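机まわり・小物収納スレッド 過去ログ
トピック：小引き出しで机は本当に片付くのか

1 投稿者：ゲータ・ヴァルギーズ　3/2/19

「小引き出しをひとつ置けば机が片付く」という話、どこの収納ブログにも書いてありますよね。私はかなり疑っています。

1月にTotmontの小引き出しを買いました。3000円。最初の週は気分がよかったです。クリップ、付箋、切手、印鑑、全部入りました。で、今どうなっているかというと、引き出しの中が散らかっていて、その上に郵便物が積んであります。散らかる場所が増えただけでは？

木の机に木の小引き出し、という組み合わせの画像を置いておきます。

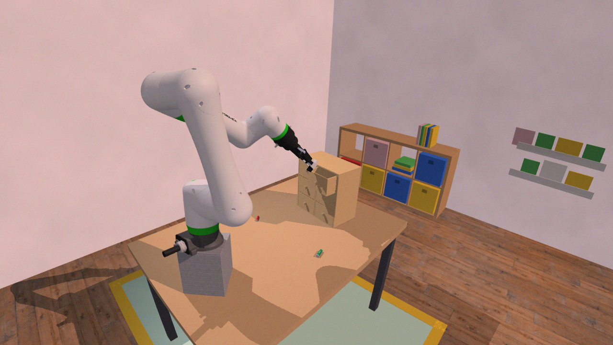
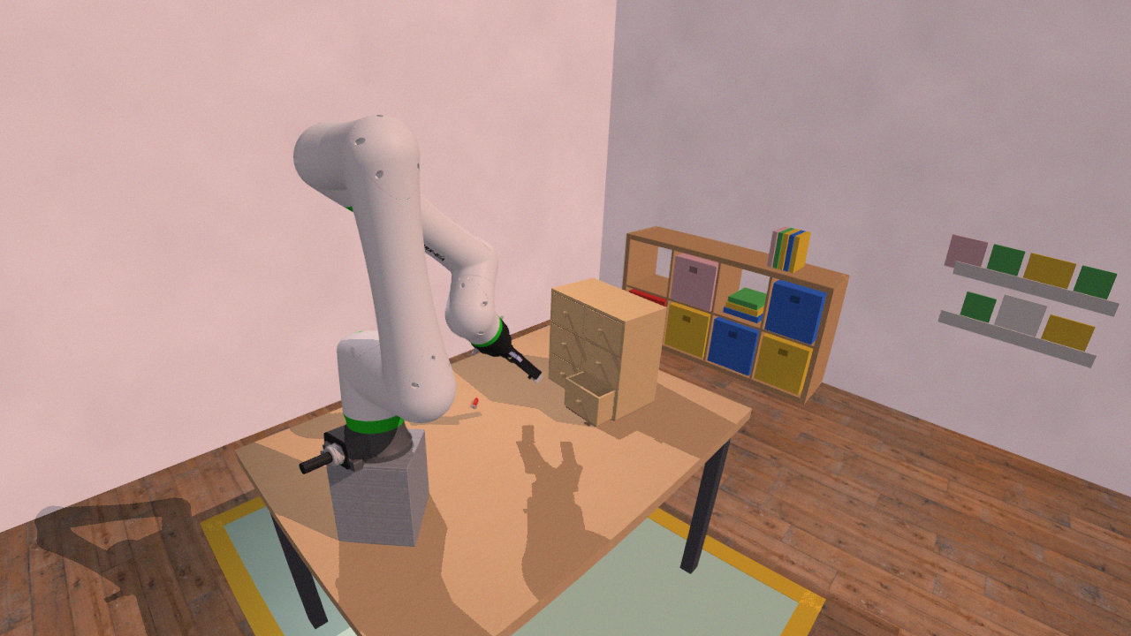 ■ 聞きたいこと

・小引き出しを置いて、半年以上たっても片付いたままの人はいますか
・いるなら、何を入れていますか
・仕切りやラベルに効果はありましたか（売り文句の写しは結構です）

2 投稿者：noemi_g

うちは続いてますよ。Cusisの三段のやつで、もう2年になります。上が文具、真ん中が薬、下が電池。家族にも場所を覚えてもらいました。
片付かないのは引き出しのせいというより、入れるものを決めていないからだと思います。

3 投稿者：ゲータ・ヴァルギーズ

>>2
「入れるものを決める」ができる人は、たぶん空き箱でも片付くんですよ。そこが引っかかっています。家具に3000円払う意味はどこにあるんでしょう。

4 投稿者：ロ・プレスティ

同感。前に家具の売り場で働いていましたが、小引き出しは本当によく出ます。見た目がかわいいし、値段も手頃だし、買った時点で片付けた気になれる。春先になると同じお客さんがもうひとつ買いに来る。中身がどうなっているかは聞かないことにしていました。

5 投稿者：noemi_g

>>4
売る側の話としては面白いけど、買い足す人がみんな失敗しているとは限らないでしょう。うちだって気に入って二つ目を買いました。

6 投稿者：ロ・プレスティ

>>5
その二つ目には何が入ってます？

7 投稿者：noemi_g

>>6
……充電ケーブルと、何の鍵かわからない鍵です。

8 投稿者：ナタリー R

横から失礼します。深さの話が出ていないので。
小引き出しがだめになる原因は、私の経験では深さです。深いと物が重なって、下に何があるのか忘れます。ハガキの厚みで30枚分くらいの浅い段ばかりのものに替えたら、探し物は減りました。
ただし見た目は地味です。あと浅いとハサミの持ち手が引っかかって開かなくなります。うちは一度、定規を差し込んで10分格闘しました。

9 投稿者：ゲータ・ヴァルギーズ

>>8
深さは盲点でした。測ってみたら、うちのは一番下だけやけに深いです。そして一番ひどいのも一番下です。
でも、浅ければ片付くという説も半分くらいしか信じません。浅い段には浅いゴミがたまるのでは。レシートとか。

10 投稿者：ナタリー R

>>9
レシートはたまります。そこは認めます。

11 投稿者：パガーノ

木製にこだわる人が多いけど、安い木製は梅雨時に渋くなりますよ。Cattaneoの小さいやつを使っていた頃、六月になると右の段だけ開かなかった。ロウソクを底に塗れという助言をよく見ますが、あれもどうなのか。塗った年も塗らない年も、秋には勝手に直っていました。

12 投稿者：noemi_g

ロウソクは効きますよ。塗る場所が違うんじゃないですか。底の真ん中に塗っても意味がなくて、左右の擦れるところに薄くです。塗る前に埃を拭かないと、ロウと埃が混ざって余計に重くなります。

13 投稿者：パガーノ

>>12
左右に塗りました。拭きもしました。それで開かなかったので疑っているわけです。
湿気で木が膨らんでいるなら、滑りをよくしたところで限界があるでしょう。削るのは怖くてやっていません。乾いた季節にガタガタになりそうで。

14 投稿者：ロ・プレスティ

>>13
削らなくて正解だと思います。詰め込みすぎで底板がたわんで、下の段に当たっていることもよくあります。渋い段の中身を全部出してから動かしてみてください。それで軽くなるなら湿気だけの話ではないです。

15 投稿者：パガーノ

>>14
それは試してなかった。中身、ほぼ乾電池です。重いといえば重い。

16 投稿者：ゲータ・ヴァルギーズ

みなさん電池をため込みすぎでは。

ラベルの件、誰か教えてください。Uticoのラベル用シールを勧められたんですが、貼ったところで家族は読まない気がしています。

17 投稿者：noemi_g

うちの家族は読みますよ。ただ、「その他」というラベルだけは作らないほうがいいです。全部そこに入ります。

18 投稿者：ナタリー R

私は逆で、ラベルは一か月でやめました。中身が変わっても貼り替えないので、「切手」と書いた段からずっとネジが出てきます。剥がした跡も残りました。糊の弱い紙テープに鉛筆書きくらいがいいと思います。

19 投稿者：ロ・プレスティ

置き場所も一応。手を伸ばさないと届かない机の奥に置くと、手前に仮置きの山ができます。利き手側の手前に置いて、それでも使わない段は何週間たっても使いません。

20 投稿者：ゲータ・ヴァルギーズ

>>19
奥に置いています。手前に山があります。

とりあえず今晩、一番下の段を空にして、小引き出しを右手前に移します。買い足しはしません。ラベルもまだ買いません。次の梅雨が終わる頃まで続いていたら、疑ったことを少しだけ取り消します。

21 投稿者：noemi_g

少しだけなんですね。待ってます。

22 投稿者：パガーノ

乾電池を全部出したら、右の段、前より軽く動きました。湿気の季節でもないので、まだ何とも言えませんが。六月にまた書きます。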